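Moving from Calgary to the Trosura service centre, relocation question

farhad_s
Offer came through in December for the HR desk. They pay 60 days of temporary housing, then you find your own place. Is that enough time without speaking the language?

plungu
Plenty. I signed a lease in my third week. Ask for the agency list before you fly.
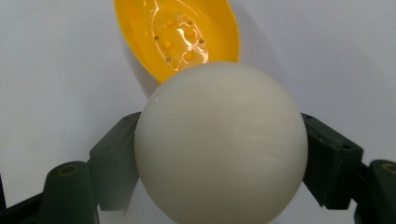
Fereshteh P.
Disagree with plungu. It took me 95 days and I paid the difference myself. Landlords wanted my residence permit first.

plungu
Fair, I had an EU passport.

farhad_s
Canadian only. I'll ask for 30 more days in writing.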